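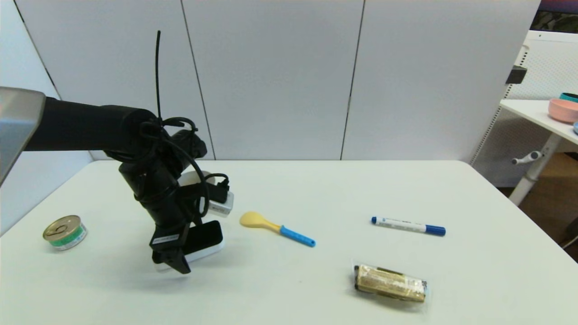

Caring for White Matte Tabletops: Frequently Asked Questions

These answers cover the Polov and Undus tabletops in white matte finish. Gloss and oiled tops have their own page. Text by Till Görtz, checked by Wajid Bangash.

What should I use for daily cleaning?
A soft cloth dampened with plain water. Wipe in one direction, then dry with a second cloth. Dish soap is acceptable in small amounts. Do not use furniture polish on matte surfaces; it fills the texture and leaves shiny patches.

Can shiny patches be removed?
Patches caused by polish usually can. Wash with warm water and dish soap, rinse, and repeat once the top is dry. Patches caused by rubbing are permanent - the texture has been worn flat, and further rubbing will enlarge them.

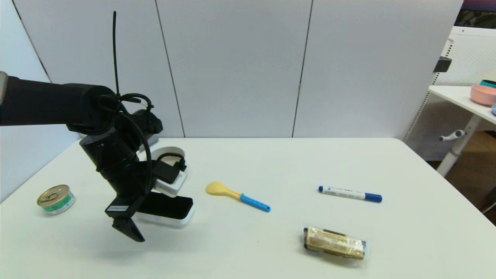
White tabletop, matte finish.

How do I remove coffee, tea or ink?
Coffee and tea come off with soapy water if treated the same day. For ballpoint ink, apply rubbing alcohol to a cloth, never directly to the table, and dab for no more than 20 seconds. Rinse the spot afterward. Permanent marker may need a second pass.

Are melamine sponges safe?
No. They are a mild abrasive and will polish the surface.

My top has yellowed on one side. Is this covered?
Yellowing from direct sunlight is excluded from the warranty. Before ordering a new top, test a hidden area underneath: if the color there matches, the cause is likely to be residue and cleaning will help.
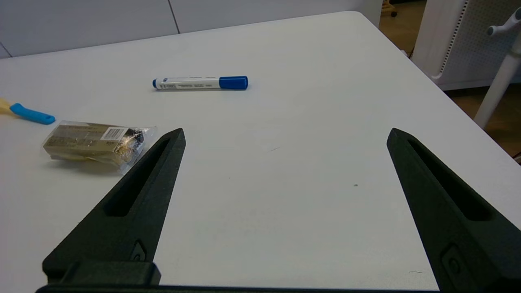

Residue of this kind builds up slowly, mostly from hand cream and cooking vapor, and tends to be heaviest along the edge where people sit.

How soon can I use a new top?
Wait 8 hours after unpacking so that it reaches room temperature. Keep heavy items off it for 2 days if the legs were glued.

Does the Kawaguchi edge kit fit these tops?
It fits Polov tops with square edges. It does not fit rounded edges. For Undus, order the Prirach edge strip, sold in packs of 3.

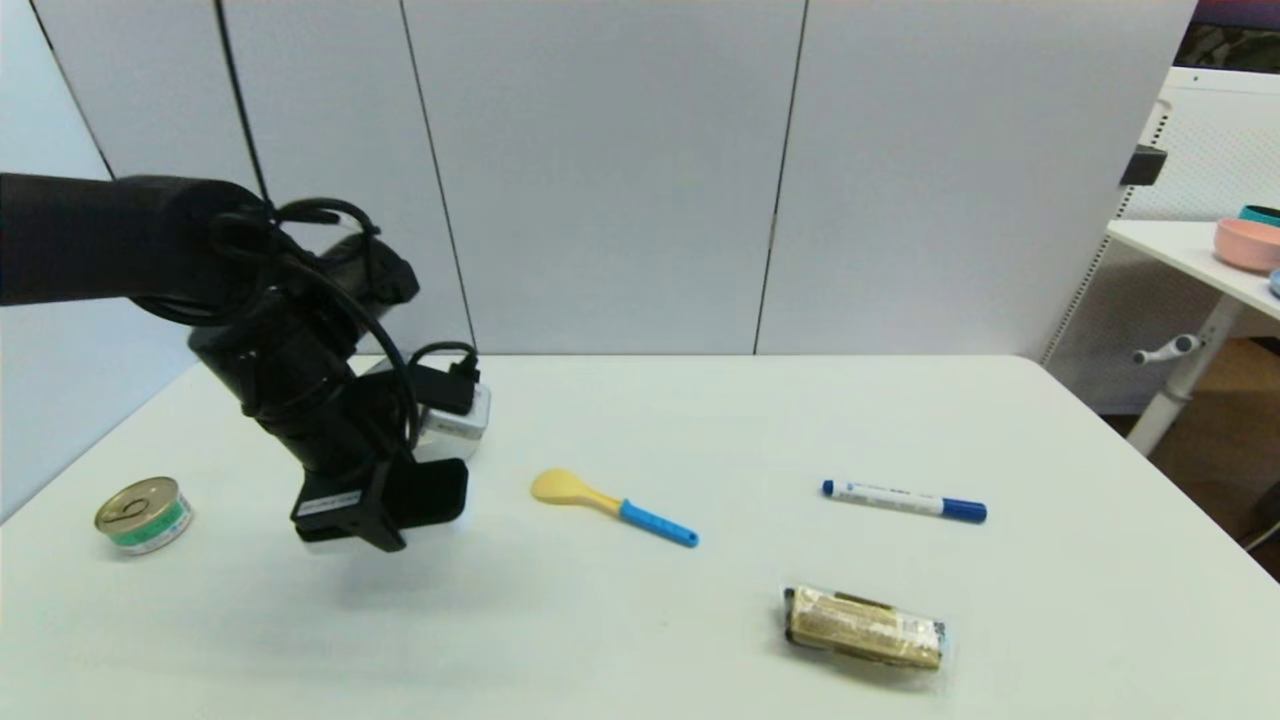

Warranty and Replacement

How do I make a claim?
Send the batch number, printed on the underside, and a short account of the damage. Claims received after noon on Friday are opened the following week.

Can I replace the top only?
Yes. Legs and frame can be reused if the screw holes are undamaged.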